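In Defense of the Long Table

My grandmother Selamawit Gebreyes fed people in shifts. The oldest ate first, then the men who had to get back to work, then whoever was left, and last of all the children, who by then had been into the bread so many times that supper was mostly a formality. I thought of her table all through October, when our town was arguing over whether families still know how to eat together, and I found I had more to say than would fit in a letter to the paper. 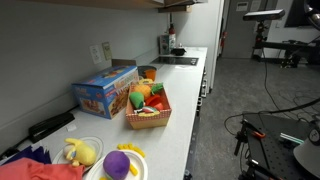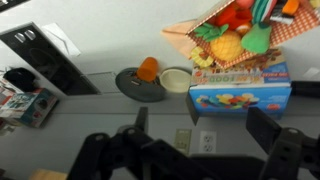 Toy food, and in the second picture a box marked PLAY FOOD.

Page last changed in October, early evening

What set me off was a talk at the Pikadton library. The speaker was pleasant and well prepared and wanted us all to go home and have dinner together every night, at the same hour, with the phones in a drawer. I have nothing against any of that. I've put my own phone in a drawer and then spent the meal wondering whether the drawer was buzzing. But as the evening went on I noticed people around me sinking lower in their chairs, and by the time the lights came up half the room looked as though they had been caught at something.

Farhad Shahbazi was sitting beside me. He drives the late bus out to Clorna, and he has not eaten supper at six o'clock on a working day since his older girl was in diapers. What he does is come home a little before midnight, warm up whatever is in the blue pot, and eat it standing by the stove. Very often one of the girls wanders down in her socks and stands there too. They talk about school, or about the passenger who tried to pay his fare in stamps, and she steals the crispy rice from the edge of his plate. He has never called this family dinner. He told me on the library steps that he supposed they just didn't have family dinner at their house, and he said it so sadly that I was cross all the way home.

I would like to speak up for the crispy rice.

We have gotten into the habit of treating the shared meal as a kind of test, with the hour and the menu and the conversation all to be marked. I blame nobody in particular. Some of it comes from magazines, and some of it from our own memories, which are very good at cleaning up after themselves. Ask people my age about the suppers of their childhood and they will describe a cloth and a roast and a father asking sensible questions. Ask their brothers and sisters separately and you get a different meal altogether, with somebody crying over lima beans and somebody else sent out to the porch.

My cousin Hagos and I have been disagreeing for years about a single supper. He says there was lamb and that our grandmother sang. I say there were lentils, and that she was telling off my uncle in a voice that carried. We were both there! We were sitting close enough to kick each other, and did. What we agree on is that the door kept opening. Every few minutes another person came in with cold on their coat, and everyone shoved over, and a spoon was found. That is the part I would keep if I could keep only one, and there isn't an hour or a recipe attached to it.

So when I say I'm for the long table I don't mean a piece of furniture. Mine is quite short, if you want to know, and one leaf has been stuck since we moved to James Street. I mean a meal that goes on for a good while and lets people in at different points along it. A pot that stays on low. Bread left out under a towel. The light on over the stove for the one who is late, and no remarks when she arrives (this is the hardest part, and I fail at it regularly, having inherited my grandmother's voice along with her soup pot).

I know what can be said against this, because Saron Abdella has said it to me, across my own counter, while eating my olives. Saron raised four boys and she believes in the bell. She rang an actual bell, a brass one, and if you weren't in your seat when she set it down you got what was left, and with four boys nothing was left. Her view is that children who can turn up whenever they please will please themselves in everything else. She says a fixed hour taught her sons that other people were waiting for them, and that this is a useful thing to have in your bones when you're grown and married and employed.

I think she's right about her boys, who are lovely men and punctual to a fault. One of them once arrived at my birthday so early that I was still in my robe. And I think there are seasons in a family's life when the bell is a mercy, mostly when the children are small and the day needs something to hang from. I rang one myself, in a manner of speaking, for the years when mine were little. But Saron was home at six, and her husband was home at six, and the mill let out at an hour you could set a clock by. Plenty of people in this town now work at the Sonari warehouse, where the shifts change from one week to the next, and I can't see the use of telling them that the whole good of supper lies in the one thing they can't arrange.

There is also the matter of who does the cooking, which the speaker at the library stepped over very lightly. A hot meal on the table every night at the same time is a lovely thing to sit down to. It is also a job, and in most of the houses I've known, it belonged to one person, and that person was up and down like a window shade the whole way through. I have plenty of memories of my mother's hands at supper and very few of her face. The long, loose kind of meal has this to recommend it, that the cook gets to sit. She puts the pot out, she takes her bowl, and the next one in can find a ladle.

Aicha Tahiri, who lives two doors down and has the only decent fig tree on our street, goes further than I do. She eats breakfast with her family. Supper is every man for himself at her house, cereal if you like, toast over the sink, but at half past five in the morning the whole crew is around the table in bathrobes with eggs and mint tea, because that is when they're all under one roof and awake, or nearly. I went once. Conversation was limited. The youngest had his cheek on the oilcloth. But the teapot went around, and her husband read out the weather, and when the older ones got up to go each of them put a hand on the top of that little boy's head on the way past. I walked home in the dark feeling as though I'd been to church.

What I wish the library had said to us is something like that. Look for the time when your people already drift together, however odd it is, and put some food there. It might be the car after swim practice with a bag of clementines going around. It might be late, by the stove. If you live alone, as I mostly do now, it might be the neighbor who comes by for an egg and is talked into soup. You'll probably find you were doing it all along and hadn't thought to be proud of it.

I told Farhad as much when I next rode his bus. He said he'd think it over. Then, at my stop, with the door already open and the cold coming in, he told me the younger girl has started coming down too, and he has to make more rice.

Comments

marigold_k
My dad worked nights and we had "supper" with him at 7 in the morning, pork chops and all. I was grown before I knew other kids had cereal. Thank you for this.

Saron A.
I did NOT eat all the olives. And the bell is still on my shelf if you would like to borrow it.

Ted from Clorna
I ride that late bus. Good driver. Didn't know about the rice.

pjw
Nice piece but I side with the bell. We tried the pot on low and my teenagers just took their bowls upstairs. How do you keep them in the kitchen?

marigold_k
@pjw Hide the good chair cushions and put the dessert out last. Worked on mine.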